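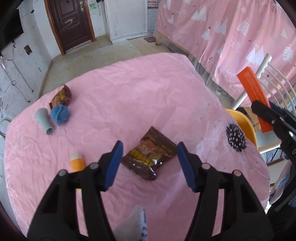 Snack packet on the pink cloth, common room table.

26 February 2023
By Lenuța Buzatu

To: Afroza Bhuiyan, Hájek small grants
Re: Pondeck common room, second progress report

You asked for a shorter report than the last one. I have left out the history of the carpet.

The money first. Of the 600 you gave us, 142 went on the table and its cloth, and 93 on shelving, which arrived with the instructions for a different shelf. Zdeňka Murín built it anyway. It leans slightly towards the window but holds the board games, and we have stopped mentioning it. The rest is unspent and sits in the Sitero account until the lamps are back in stock.

The table is the success of the winter. We had planned it as a craft table, with snacks kept to the kitchen hatch. That rule lasted 2 sessions. People now knit, glue, eat and argue at it all at once, and a brown snack packet is as likely to turn up beside something fuzzy and blue as it is in the snack tin. Uyên Đặng has put up a notice about this. It is a very good notice.

The pink cloth was chosen by vote. I voted for the grey. It wrinkles if you look at it, and ironing it has fallen to whoever complains, so complaints have dropped. The black flower with the white dots has its admirers, and I am told I will come round to it.

Attendance is up on August, when the room was mostly used for storing chairs. Romana Sýkora's mending afternoon is full and has a waiting list. The letter-writing group has been less lucky and is currently Romana as well.

Two things are behind. The lamps I have mentioned. The cupboard from Condora came in the wrong width and went back, and they have promised another without saying when.

Before the next report we mean to buy a tin with a lid that shuts, fit the lamps, and settle who washes the cloth. I would not hold the final payment against that last one.

Receipts are in the blue folder at the office. Please ring before you come for them, as the bell sticks.

We use cookies to remember your settings. Accept all | Manage choices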